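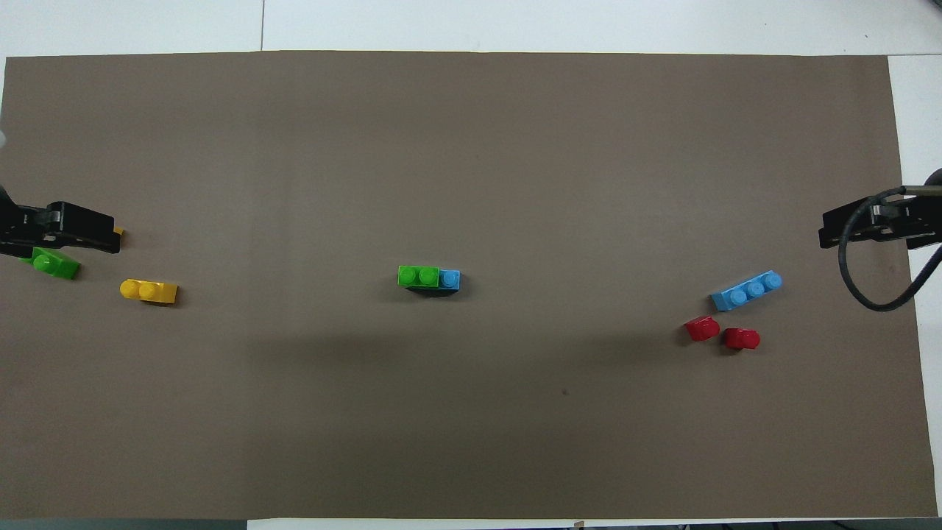 Olell play paper comes in one color for now, a quiet taupe-brown, and we picked it after going through far too many samples on the shop floor in Fokberg. We wanted a sheet you could spread over a table before the building bricks come out, something matte that lets bright colors do their thing. Lime green, yellow and light blue all stand out clearly against it, even a little piece with just two studs on top, and on a white tabletop the big brown rectangle makes a building area that kids seem to understand right away (ours stay on it most of the time!).

The paper is made for us by Ploltiver, who also cut it to size. It's heavier than wrapping paper and has a bit of tooth, so small bricks don't skate off when somebody bumps the table. You can draw on it too – roads, ponds, parking spots, a whole town plan if you have the afternoon. Pencil and crayon both work well. Markers are fine, but put something under the sheet if yours are the juicy kind.

Each roll holds 5 sheets, packed in a plain cardboard tube. The sheets will want to curl when they first come out, so roll them backward once, gently, and leave them under a few books overnight. After that they lie nicely. We reuse ours for weeks and then cut them up for book covers.

Want a bigger surface? Lay two side by side and tape them from underneath. Fold lines don't come out, so please put them back in the tube if you want to keep them smooth.

Item number: 3674
Color: taupe-brown
Finish: matte
Contents: 5 sheets per roll
Made by: Ploltiver
Also in the Olell range: Vigfúsdóttir drawing pad, item number 2625

Orders placed before noon on Monday go out the same day.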